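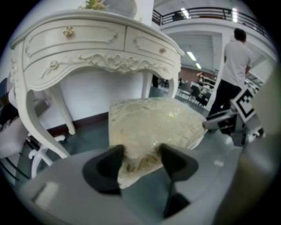
Subject: Re: Stool seats, and did you keep the damask?
From: Lucian Toma
To: Ustbridge Furniture Menders list

Armelle Lebrun wrote:

> Lucian, you said at the July meet that you'd got hold of one of those
> French-style dressing tables with the carved front, and a stool to go
> with it. I have a very similar set waiting in my spare room and I'm
> dithering over three things.
>
> 1. Did you strip the old fabric off the stool or go over the top?
> 2. Does the stool go right in under the drawers, or does it stick out
> and catch your shins like mine does?
> 3. How on earth do you clean the carving without rubbing the gold off?
>
> Also my husband thinks the whole thing should be painted grey. Please
> send arguments.
>
> Armelle

Armelle, hello, and thank you for giving me an excuse to go on about this table, because I am completely smitten with it and the family stopped listening weeks ago.

Arguments against grey first. Don't! The white is what makes the carving work. There are scrolls and little rosettes all along the front rail with just a touch of pale gold on them, and in the afternoon you get small shadows under every curl. Paint that grey and you'd lose half of it. Tell him he can have the wardrobe.

On the fabric, I took the old cover off completely. It was a pink velvet that had gone bald in the middle, and there was a second cover under it, and under that some very sad wadding. If you go over the top of all that the seat ends up like a loaf. I put in new foam with a layer of wadding pulled down over the edges, which gives you the rounded top without any hard corners showing through. The damask is a cream and gold one from the remnant bin at Thongsuk, and I paid 16 pounds for the piece, with enough left for a cushion if I ever get to it. It has a proper shine to it. I was worried that it would look like a hotel, but next to the white it's lovely, and the scrolling pattern picks up the carving better than anything I could have chosen on purpose.

One tip on the pattern – lay the cloth over the seat before you cut anything, and go and look at it from the doorway. I had my big motif dead in the middle when I was kneeling over it, and from the door it was miles off. Fix the middle of each side first, then work out towards the corners, and leave the corners until last. I did mine 3 times. The Rirkura staple gun that everybody on here recommends is very good, but it's heavy, so have a rest between sides.

As for your shins, mine goes in the kneehole nicely, between the two front legs. Measure yours at the narrowest point, where the legs bulge out at the top, and don't go by the gap at the floor. My seat is 485 mm along the long side and I wouldn't want it any longer. If yours sticks out, have a look at how thick the padding is before you blame the stool. An extra inch of foam on the front edge makes a real difference, and so does a cushion that's too tall to pass under the apron. 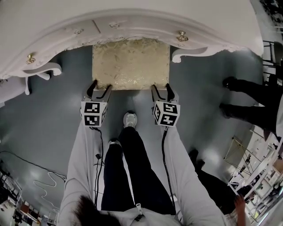
Stool in the kneehole, with both drawer knobs and the curled feet showing.

For the carving, use a soft dry paintbrush, the sort you'd use for watercolours, and brush the dust out of the scrolls towards you. Then a barely damp cotton bud on the white parts only. I keep off the gold altogether. Someone suggested the Jedinen cream cleaner a while back and I tried it inside a drawer first, which I'd urge you to do too. It was fine on the white but I didn't dare put it near the gilding. The feet get the worst of it from the hoover, so do those last and change your cotton bud often!

The knobs I simply took off and polished with a cloth. Put a bit of card behind them when they go back on so that you don't scratch the drawer fronts.

I've a little plant with yellowy green leaves on the top now, and a white rounded piece beside it, and I'm resisting adding anything else. There's a white chair with curved legs next to it as well, so that end of the room is getting rather grand.

Do send pictures of yours before you start, especially the underside of the stool. If it has webbing I'd love to see what state it's in – I have half a roll left and you're welcome to it. I can bring it to the next Ustbridge meet, along with the scraps of damask if you'd like to hold them up against your table.

Best wishes,
Lucian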